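휴대폰·태블릿 > 배터리와 충전

배터리 교체할지 충전 습관부터 바꿔볼지 고민입니다

조회 1892

솔밭길

Bonlow 폰을 산 지 삼 년이 조금 넘었습니다. 작년까지는 아침에 충전기에서 빼면 저녁 먹고 나서도 절반 가까이 남았는데, 요즘은 점심시간이 지나면 벌써 불안해집니다. 쓰는 앱은 거의 그대로입니다. 메신저, 지도, 은행 앱, 음악 정도이고 게임은 안 합니다. 출퇴근 시간에 음악을 듣고 사무실에서는 전화 통화를 좀 하는 편입니다.

이상한 점은 배터리가 줄어드는 속도가 일정하지 않다는 겁니다. 100에서 60까지는 그럭저럭 천천히 내려가는데, 30 아래로 내려가면 갑자기 뚝 떨어집니다. 지난주에는 18퍼센트가 남아 있는 걸 보고 통화를 시작했는데 통화 중에 전원이 꺼졌습니다. 다시 켜니까 5퍼센트로 나왔고, 충전기를 꽂으니 금방 15퍼센트가 됐습니다. 숫자를 믿을 수가 없으니 외출할 때마다 보조배터리를 챙기게 됩니다.

설정에 있는 배터리 상태 화면에는 그냥 '양호'라고만 나옵니다. 퍼센트로는 안 보여줍니다. 사이클 수는 개발자용 메뉴 비슷한 곳에서 찾았는데 사백 회 남짓도 아니고 딱 400으로 적혀 있더군요. 이게 많은 건지 적은 건지 모르겠습니다.

충전은 거의 밤에만 합니다. 자기 전에 꽂아두고 아침에 뺍니다. 충전기는 Kostberg에서 나온 고속 충전기이고 케이블은 예전 폰에 딸려온 것을 그대로 씁니다. 낮에는 사무실 책상에서 노트북 포트에 연결해 조금씩 보충합니다. 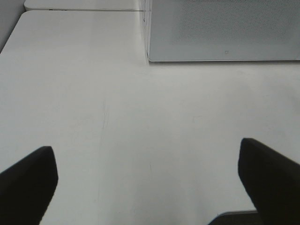 흰색 책상과 회색 타공 패널

궁금한 것은 네 가지입니다.

첫째, 상태가 '양호'로 나오는데도 배터리를 갈아야 할 정도로 나빠졌을 수 있습니까?

둘째, 밤새 꽂아두는 습관이 문제였을까요? 회사 사람들은 요즘 폰은 알아서 멈추니까 상관없다고 하고, 인터넷에서는 80퍼센트까지만 충전하라는 글이 많아서 누구 말이 맞는지 모르겠습니다.

셋째, 한 번 완전히 방전시킨 다음 끝까지 충전하면 숫자가 맞춰진다는 글을 봤는데 해도 괜찮은지요.

넷째, 교체한다면 제조사 서비스센터와 동네 수리점 중에 어디가 나을까요? 동네에는 Altdale이라는 수리점이 있고 회사 근처에는 Phillips라는 곳이 있습니다. 둘 다 서비스센터보다는 쌉니다. 폰 자체는 화면도 멀쩡하고 속도도 불만이 없어서 한두 해는 더 쓰고 싶습니다.

읽어주셔서 감사합니다.

Glenys Gough

증상만 보면 배터리 교체가 맞습니다. 18퍼센트에서 꺼졌다가 5퍼센트로 켜지는 건 앱이 전기를 많이 먹어서 생기는 일이 아닙니다. 순서대로 적겠습니다.

'양호' 표시에 대해서

제조사마다 기준이 다릅니다. 대부분은 남은 최대 용량이 어느 선 아래로 떨어져야 표시가 바뀝니다. 그 선 바로 위에 있으면 새 배터리든 꽤 닳은 배터리든 똑같이 '양호'로 나옵니다. 그리고 이 표시는 용량만 보는 경우가 많습니다. 배터리가 오래되면 용량이 줄어드는 것과 함께 내부 저항이 올라가는데, 갑자기 꺼지는 현상은 저항 쪽이 원인일 때가 많습니다.

내부 저항이 높으면 전류를 많이 뽑을 때 전압이 순간적으로 떨어집니다. 통화를 시작하거나 카메라를 켜거나 신호가 약한 곳에서 통신 모듈이 출력을 높이면 그 순간 전압이 폰이 버틸 수 있는 값 밑으로 내려갑니다. 그러면 잔량이 남아 있어도 꺼집니다. 충전기를 꽂았을 때 숫자가 금방 올라가는 것도 같은 이야기입니다. 실제로 그만큼 충전된 게 아니고, 부하가 사라지면서 전압이 회복되니까 계산이 따라 올라간 겁니다.

추운 곳에서 더 심해지는지도 확인해 보세요. 겨울에 바깥에서 유독 잘 꺼진다면 저항 문제라고 거의 확신해도 됩니다.

사이클 400에 대해서

한 사이클은 충전기를 한 번 꽂은 것이 아니라 배터리 용량만큼을 다 쓴 양입니다. 절반을 쓰고 충전하고 다음 날 또 절반을 쓰면 합쳐서 한 사이클입니다. 삼 년 넘게 쓰고 400이면 많이 쓴 편은 아닙니다. 그런데 배터리는 쓰지 않아도 시간이 지나면서 늙습니다. 높은 온도에서, 그리고 가득 찬 상태로 오래 두면 더 빨리 늙습니다. 사이클 수가 적다고 안심할 수는 없습니다. 제 태블릿은 300도 안 돼서 교체했습니다. 책상 위에서 늘 충전기에 꽂아두고 모니터처럼 썼던 물건입니다.

밤새 충전에 대해서

회사 분들 말씀도 맞고 인터넷 글도 맞습니다. 가득 차면 충전 회로가 전류를 끊으니까 과충전이 되지는 않습니다. 다만 밤새 100퍼센트 근처에 머물게 되고, 그 상태의 높은 전압이 노화를 조금 앞당깁니다. 하룻밤으로는 차이가 없고 몇 년이 쌓이면 보이는 정도입니다.

80퍼센트 제한 기능이 있으면 켜두는 게 낫습니다. 하지만 지금 배터리에 그걸 켜면 하루를 더 못 버틸 테니 의미가 없습니다. 새 배터리로 바꾼 다음에 켜세요. 제한 기능이 불편하면 '아침에 맞춰 완충' 같은 예약 충전만 써도 됩니다. 기상 시간 가까이 돼서야 마지막 구간을 채우는 방식입니다.

퍼센트보다 더 신경 쓸 것은 열입니다. 베개 밑이나 이불 위에서 충전하지 마시고, 여름에 차 안 거치대에서 내비게이션을 켠 채로 고속 충전하는 것도 피하세요. 두꺼운 케이스를 쓰신다면 밤에는 벗겨두는 게 좋습니다. 집에서 충전하는 자리도 한번 보시고요. 햇빛이 드는 창턱이나 열이 나는 가전제품 위는 좋은 자리가 아닙니다.

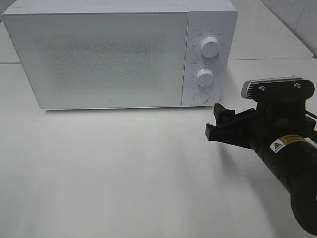 충전기는 지금 쓰시는 것을 그대로 쓰셔도 됩니다. 고속 충전 자체가 배터리를 망친다는 말은 과장이 많습니다. 폰이 온도를 보면서 전류를 조절하고, 잔량이 높아지면 알아서 속도를 늦춥니다. 밤에는 급할 일이 없으니 설정에서 고속 충전을 꺼두면 열이 조금 덜 납니다. 케이블은 오래됐다니 바꿔 보세요. 커넥터가 헐거우면 밤새 접촉이 붙었다 떨어졌다 하면서 충전이 반복될 수 있습니다. 꽂았을 때 좌우로 흔들리거나 살짝 건드렸는데 충전 표시가 사라지면 교체할 때가 된 겁니다. 단자 안에 먼지가 뭉쳐서 그런 경우도 있는데, 전원을 끄고 나무 이쑤시개로 살살 긁어내면 됩니다. 금속 핀은 쓰지 마세요.

완전 방전 후 완충에 대해서

한 번 해보는 건 괜찮습니다. 잔량 표시가 어긋난 것만 문제라면 조금 나아집니다. 배터리가 실제로 좋아지는 건 아닙니다. 매달 습관처럼 하는 것은 권하지 않습니다. 바닥까지 쓰는 것도 배터리에 부담이 됩니다. 한다면 평소처럼 쓰다가 꺼질 때까지 두고, 바로 충전해서 100퍼센트가 된 뒤 한 시간쯤 더 꽂아두세요. 방전된 상태로 며칠씩 방치하면 안 됩니다.

이걸 하고도 20퍼센트 근처에서 또 꺼지면 더 고민할 것 없이 교체하시면 됩니다.

어디서 교체할지

말씀하신 수리점 두 곳은 제가 이용해 본 적이 없어서 어디가 낫다고는 못 하겠습니다. 대신 전화로 이렇게 물어보세요.

- 정품 배터리인지 호환품인지, 호환품이면 제조사가 어디인지
- 교체 후 보증 기간이 얼마나 되는지, 배터리 성능도 보증에 들어가는지
- 뒷판을 열고 나서 방수 테이프를 새 것으로 붙이는지
- 작업 중에 화면이나 뒷유리가 깨지면 누가 부담하는지
- 교체 후 배터리 상태 메뉴가 정상으로 표시되는지

저는 보증이 12개월이면 맡기고, 그보다 짧으면 다른 곳을 알아봅니다. 방수 테이프 질문에 대답을 얼버무리는 곳도 거릅니다. 그리고 새 테이프를 붙였더라도 처음 샀을 때만큼 물을 막아준다고 믿지는 마세요.

서비스센터는 비싸지만 표시 문제가 생길 일이 적고 부품 출처를 따질 필요가 없습니다. 한두 해 더 쓰실 생각이고 차액이 크지 않으면 저는 서비스센터 쪽입니다. 어디로 가든 맡기기 전에 백업은 꼭 해두세요. 배터리만 바꾸는 작업이면 데이터가 지워지지 않는 게 보통인데, 접수할 때 초기화 동의서에 서명하라는 곳이 많습니다.

마지막으로 뒷판이 조금이라도 들떠 있거나 화면 한쪽이 밀려 올라온 느낌이 있으면 위에 쓴 방전 이야기는 잊고 바로 가져가세요. 평평한 책상에 뒤집어 놓고 모서리를 눌러보면 알 수 있습니다. 예전에는 안 흔들리던 것이 흔들리면 부푼 겁니다. 그때는 충전도 하지 말고, 누르거나 직접 열지도 마세요.

보리차한잔

저도 같은 회사 폰인데 그냥 갈았어요. 만족합니다. Altdale에서 했고 기다리는 동안 커피 한 잔 마시니까 끝나 있었어요. 지점마다 다를 수도 있으니 참고만 하세요.

바꾸고 첫 며칠은 오히려 더 빨리 닳는 것 같아서 속은 줄 알았습니다. 그런데 한 주 정도 지나니 괜찮아졌어요. 위치 서비스 꺼라, 화면 어둡게 해라, 다크 모드 써라 이런 거 저는 교체 전에 다 해봤는데 별 차이 못 느꼈습니다. 그나마 효과 있었던 건 화면 켜짐 시간 줄인 거 하나예요.

그리고 80퍼센트 제한은 저는 안 씁니다. 아끼다가 매일 불편하게 쓰느니 다 채워서 쓰고 나중에 또 갈면 된다고 생각해요. 이건 사람마다 다르겠죠.

솔밭길

두 분 답변 감사합니다. 책상에 뒤집어서 눌러봤는데 흔들리지는 않습니다. 완전 방전은 어젯밤에 한 번 해봤고, 오늘 오후에 22퍼센트에서 또 꺼졌습니다. 케이블도 꽂은 채로 건드리면 충전 표시가 없어지길래 새로 주문했습니다.

서비스센터에 전화해 보니 배터리 재고가 있다고 해서 예약했습니다. Phillips에도 물어봤는데 호환품이고 방수 테이프는 따로 돈을 받는다고 합니다. 그걸 더하면 서비스센터와 차이가 얼마 안 납니다. 교체하고 나면 밤에는 고속 충전을 끄고 예약 충전으로 써보겠습니다.

Glenys Gough

22퍼센트에서 꺼졌으면 교체가 맞습니다. 예약일까지는 40퍼센트 밑으로 안 내려가게 자주 보충해 가면서 쓰세요. 은행 인증서나 인증 앱은 일반 백업에 안 들어가는 것이 있으니 맡기기 전에 따로 확인하시고요.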